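Pre-opening check – childrens coats and outerwear, Pendby shop
September, before the fall stock goes out
Walked by: Nesma Ouazzani
Comments to: Rachid Ragab
Marks used: OK / FIX / HOLD (hold = not on the sales floor until cleared)

1. FRONT DOOR AND WINDOW

Door opens full width – OK
Mat flat, no curled corner – FIX. Left corner lifts when a stroller goes over it. Tape is not a repair, we had tape last year.
Window mannequins bolted to base – OK, both toddler sizes and the big one
Window lights, cords out of reach – FIX. Cord on the right side hangs behind the mannequin but a kid can get at it from the bench. Clip it up.
Glass clean, no chips – OK, clean anyway

2. FLOOR RAILS

Rails level and tight – OK except rail 3. Rail 3 drops at the wall end once the wool coats are on it. Was fine with the raincoats. Rachid, wool is heavy, please do not just turn the screw again, the bracket wants changing.
End caps on all rails – FIX. Three missing, all at child eye height of course. Order more than three.
Wheel locks work – OK
Space between rails for a double stroller – OK at the front, tight by the hats
Nothing hung above adult reach – HOLD on the top display bar. Ladies are pulling at hems to get coats down.

3. COATS – NEW DELIVERY (Pakisel)

Toggle coats, toddler sizes: pulled every toggle by hand. Cord loops hold. OK
Toggle coats, 4 to 6x: two with a loose loop, same side both. HOLD the two, rest OK
Hoods – no drawstrings at neck on any. OK. Checked inside the casing too, the sample had one threaded through and they said it would go. It went.
Buttons, dress coats – tug test done. One navy size 5 lost its second button on the first pull. HOLD that coat, and re-did all the navy ones. No others.
Faux fur collars – OK, shed a bit, brush before hanging
Labels: fiber content and care label sewn in, all there. Size label on the 6x reads 6. Whole box. FIX – call Pakisel, do not write on them in pen.
Pins left in – found in the folded collars, took out. Go through again before steaming. I mean every collar.

4. COATS – CARRIED OVER (Testa)

Zippers run full length and back – OK, one sticky, waxed it
Zipper pulls attached – OK
Moth check, wool only – OK, nothing seen. Looked in the cuffs and under the collars
Reflective strips on the school jackets – peeling on the green ones. FIX or mark down. I would mark down, who's going to glue those
Price tags match the list – 11 wrong, all still on the sale price from spring. FIX today, not opening morning

5. FITTING AREA

Mirror fixed to wall – OK
Curtain, cord tied off high – FIX, someone untied it again
Stool steady – HOLD. Wobbles. Take it out back, don't put it in the other cubicle
Hooks, no sharp ends – OK
Floor swept for tags and plastic barbs – done 8:40, needs doing again after the pricing

6. STOCK ROOM

Fire exit clear – NO. Porndale boxes in front of it again. Moved what I could lift. Driver needs telling, they leave them wherever. This is the only thing on this sheet I would not open with.
Extinguisher tag in date – OK
Ladder feet have rubber – OK
Steamer: cord OK, plug OK, tank had scale in it, emptied. Let it cool before it goes back on the shelf
Boxes stacked heavy at bottom – mostly. Wool box on top of the mitten boxes, swap
Plastic garment bags – bagged up and tied, not loose where kids wander in. OK
Box knives in drawer – one on the windowsill. Drawer.

7. COUNTER AND BACK TABLE

Tag gun needle covered – FIX, cap is lost
Scissors in holder – OK
Drinks away from the coats – FIX. Cream wool, people. Please.
Small bits (spare buttons, toggles) in a lidded jar – OK
Card reader cable off the walkway – OK
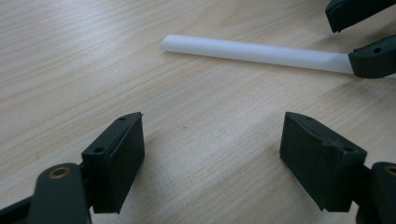
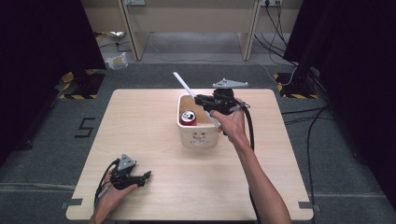 White rod on the wood, first picture. Basket with the smiling face and the red can, second.

8. TO DO BEFORE SIGN OFF

Exit cleared – Rachid
Rail 3 bracket – Rachid
End caps, tag gun cap – order both together
Pakisel about the 6x labels – me, will ring after lunch
Held coats in the back with a note pinned on the bag, NOT on the coat
Spring prices – whoever is on at 3, I'll leave teh list by the till

Second walk once the exit and the rail are done. Not signed yet.
N. Ouazzani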